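Refinishing a matt grey worktop: oil, wax or hard lacquer?
Forum: Surfaces and Finishes

tarn_edge
Posted 28th June

I have a dark grey tabletop, matt finish, used daily as a kitchen side table. The maker was a small firm in Hirkport that has since closed, so there is no data sheet. There are light scuffs and some pale patches, worst towards the middle.
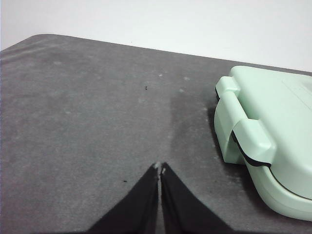
Washing-up liquid and warm water make no difference to the pale areas. I do not want any increase in sheen. Options I have looked at are Stelluvwood matt oil, a paste wax, or sanding back and applying a two-part lacquer. Has anyone done this on a coloured surface?

grit240

You need to know what is on it first. Put a drop of meths on a cotton bud and rub a hidden spot on the underside of the edge. If colour comes off, it is probably a spirit-based finish and you can blend it. If nothing moves, assume something cured, and oil will just sit on top and go sticky.

Do not sand until you have done that.

moss_and_lime

Agree on the test, disagree on the oil. I have put Stelluvwood over a cured matt finish and it was fine, provided the surplus was wiped off within 4 minutes. The tin says longer. The tin is wrong for non-absorbent surfaces.

grit240

Fine for how long? Mine went tacky by the following March in a room that was never heated properly.

moss_and_lime

Two years so far. Heated room.

tarn_edge

Meths test done, no colour on the bud. So it is cured. The table stands against an outside wall and the room is cool in winter.

Heat may matter as well. The breakfast maker lives on it.

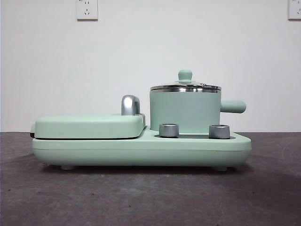

Most of the wear is towards the middle, and I wipe that part several times a day with a cream cleaner. Could the cleaner be doing it?

dolelside_dave

Yes. Cream cleaner is an abrasive. It burnishes a matt finish unevenly, and burnished areas catch the light and look pale. Stop using it before you spend money on anything.

To even it out, use a grey non-woven pad, wet, with a little soap. Long straight strokes, full length of the top, no circles. Then dry and look again. If you do go to sandpaper, start at 2,000 grit and stay there.

grit240

2,000 will polish it. He wants less sheen. The pad is right, the paper is not.

dolelside_dave

Fair point, withdrawn. Pad only.

moss_and_lime

Would still put a thin coat of something on afterwards. A pad leaves the surface more open to grease. Lim wax in the clear version costs under a tenner and comes off with white spirit if you dislike it.

grit240

Wax under anything warm will mark. Leave it bare or lacquer it.

tarn_edge

Did the pad this morning, 40 strokes with light pressure. Scuffs reduced, pale patches fainter but still there at a low angle. Leaving it bare for now and using a damp cloth only. Will price up the lacquer in case it gets worse.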